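Como montar uma caixa de revisão com fichas de papel (e não largar tudo no segundo mês)

Comecei a estudar alemão com um aplicativo, o Veltlow, e gostei bastante até o dia em que abri e vi 109 revisões me esperando. Fechei na hora, claro! Fiquei um tempão sem abrir de novo. Foi aí que passei para o papel e é desse jeito que estudo até hoje.

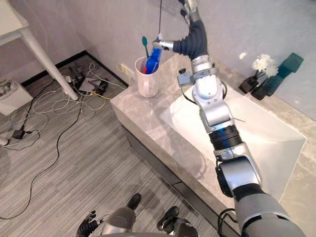

Tempo de leitura: 5 min

O que você vai precisar: fichas de cartolina (as minhas são da Kornach, mas papel cortado em casa serve), uma caixa comprida onde elas caibam em pé e cinco divisórias numeradas. Uma caneta que não vaze para o outro lado também ajuda muito, porque ver a resposta por transparência estraga tudo.

Passo 1 – Escreva as fichas você mesmo
Nada de imprimir lista pronta. De um lado vai a pergunta, do outro a resposta, e só uma coisa por ficha. Se você puser o plural, o gênero e três exemplos no mesmo verso, nunca vai saber se acertou ou se acertou mais ou menos. Eu faço sete fichas novas por dia e paro, mesmo quando estou animada (principalmente quando estou animada, aliás).

Passo 2 – Distribua as divisórias
A divisória 1 você revisa todo dia. A 2, dia sim, dia não. A 3, uma vez por semana. A 4, a cada quinze dias, e a 5, uma vez por mês. Toda ficha nova entra na 1. Acertou, ela anda uma casa para trás na caixa; errou, volta para a 1, não importa onde estivesse. Parece cruel com a ficha que já estava na 4, eu sei, mas ela sobe de novo rapidinho.

Passo 3 – Responda antes de virar
Em voz alta, se der. Olhar a pergunta, pensar "ah, essa eu sei" e virar não conta como revisão. Eu me enganei assim por meses.
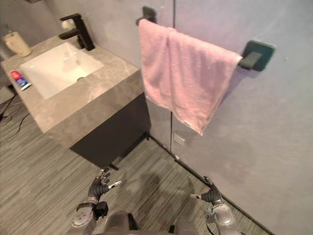

Passo 4 – Troque palavra solta por frase
Fichas com uma palavra só envelhecem mal: você decora o par e trava na hora de falar. Faço uma ficha de frase para cada palavra que erra muito, sempre com alguma coisa concreta que dê para enxergar. Para das Handtuch, por exemplo, em vez de só "toalha", minha ficha pede que eu descreva uma toalha rosa dobrada sobre uma barra cinza-escura, com a camada da frente mais comprida do lado esquerdo. Numa frase boba dessas entram cor, lugar, comparação e o verbo hängen! Se a frase ficar comprida demais, corte em duas fichas.

Passo 5 – Faça uma faxina
Uma vez por mês passo a caixa inteira e tiro o que não presta mais: ficha repetida, ficha mal escrita, palavra que fui buscar num romance antigo e nunca mais vi. Na última contagem, em setembro, eu tinha 1402 fichas. Joguei fora uma pilha boa e não senti falta de nenhuma.

E se pular uns dias? Retome só pela divisória 1. As outras esperam – atrasar um pouco a 4 ou a 5 não faz mal, e tentar pagar a dívida inteira numa tarde é o caminho mais curto para desistir.
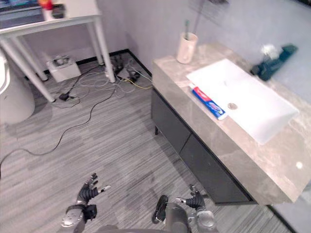

Revathi Menon: Uso um sistema parecido para anatomia e discordo de voltar sempre para a 1. Quando erro uma ficha da 4 ou da 5, desço só uma divisória. Se errar de novo, aí sim vai para o começo. Fazia do seu jeito antes e a divisória 1 ficava tão cheia que eu não dava conta.

Boa, Revathi! Para quem tem muita ficha técnica deve funcionar melhor mesmo. Vou testar com os verbos irregulares, que vivem entupindo a minha divisória 1, e depois atualizo o passo 2.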